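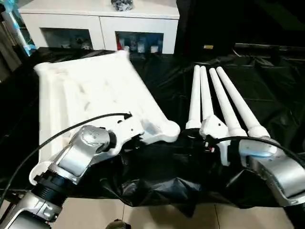
Off-white, ridged and scuffed: a molded panel on the bench.

Scuffs first. Always. Before the price, before the paint, before you've even asked what the thing came off of. Gray smudges on white plastic mean one of two things — dirt or a scratch — and your thumbnail will tell you which.

The Thursday sale at Cemenbridge had 132 lots of molded parts last time, most of it white, or what used to be white. Panels, lids, housings, trays. Doors open at 2. By then the line is down the ramp and people are already arguing about yellowing.

What to look for. Ridges, for a start. A big flat sheet of plastic flops, so the molder puts in raised ribs and shallow channels down the length and it stiffens right up. Run a finger along each channel. Grit hides there, and so do hairline cracks, the kind you only find after you've paid. Thick rounded edges are a good sign. Thin ones chip in the van.

Check the corners too. A bulbous, rounded end takes knocks better then a square one, but it's awkward to stack and worse to wrap. Old towels. Not newspaper, the ink comes off on it and then you have a second cleaning job.

Cleaning, quick version: warm water, dish soap, soft cloth. Melamine sponge only on the matte parts, lightly. Drilten sells a plastic polish at 17 dollars a bottle and the regulars swear by it. I've used it on 2 panels. One came up lovely, one looked exactly teh same.

Clonomby runs a smaller sale in March, indoors, better light. Bring a flashlight anyway and lay it low across the surface. Dents show up fast that way.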